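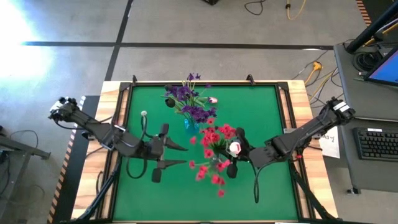 Projektbericht Teil 2: Unser Besuch beim Offenen Labor von Cultari

Am Dienstag waren wir mit dem ganzen Kurs bei Cultari in Stustby, 13 Leute plus Lehrerin, und ich hatte ehrlich gesagt mit einem langen Vortrag und Keksen gerechnet. Den Vortrag gab es auch (95 Folien!!), aber danach durften wir endlich in die Halle, und da wurde es richtig gut.

Am meisten Zeit habe ich beim Blumentisch verbracht. Zwei schwarze Roboterarme, einer links und einer rechts, dazwischen eine grüne Matte, und darauf eine kleine blaue Vase mit einem lila Strauß. Der rechte Arm hielt die roten Blumen unten an den Stielen, und ich stand da und dachte die ganze Zeit: bitte nicht zerquetschen! Blumen sind nämlich ziemlich fies für Greifer, hat man uns erklärt, weil sich jeder Stiel anders biegt und Blätter im Weg hängen. Ein Würfel wäre viel einfacher.

Das Projekt heißt Havach und läuft seit sechs Monaten. Bisher haben sie 1.293 Versuche gespeichert, auch die missglückten, denn aus denen lernt man wohl am meisten (das merke ich mir für die nächste Matheklausur). Ich habe gefragt, warum zwei Arme und nicht einer. Antwort: Einer kann festhalten, während der andere sortiert. Klingt logisch, aber die beiden müssen sich halt auch absprechen, ohne zusammenzustoßen.

Für unser eigenes Projekt nehme ich mit, dass wir den Greifer breiter bauen und zuerst mit etwas Steifem üben, vielleicht mit Strohhalmen. Die Skizze dazu kommt in Teil 3, sobald wir uns über den Motor geeinigt haben.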